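# Two Points and a Long Bus Ride

Bořivoj Čierny has managed Drurley for 11 months, and in that time he has learned to say "we go again" in an accent the club shop could sell on a mug. On Saturday he goes again to Pirthorpe, the only ground in the division where the away bench faces directly into the afternoon sun and the home one has a roof.

The gap between the sides is two points, with Drurley on the wrong end of it. They led this fixture in January until the 88th minute, then defended a corner the way most people defend a parking space, by standing near it and looking annoyed. It finished 2-2. Čierny watched the replay twice on the bus home and asked for a different movie.

His trouble this fall is up front. Halás has been playing with a strapped ankle and a short temper, and the second may be the bigger worry – one more yellow card and he misses the derby. Zinura, signed in the summer as a winger, has turned up at left back, in central midfield and, for one long evening, in goal. He was pretty good in goal.

Pirthorpe have their own headaches. They haven't kept a clean sheet at home since August, and their last crowd was 901, including a stag party that left at halftime. They do pass the ball nicely, though, and they'll have noticed that Drurley's center backs turn like cruise ships.

Čierny expects to name the same back four. "They know each other now," he said on Thursday. "This is good and also bad."

Kickoff is at three. Bring sunglasses if you're sitting behind the visitors.
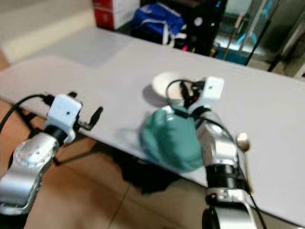
*Two silver robotic arms over a white tabletop.*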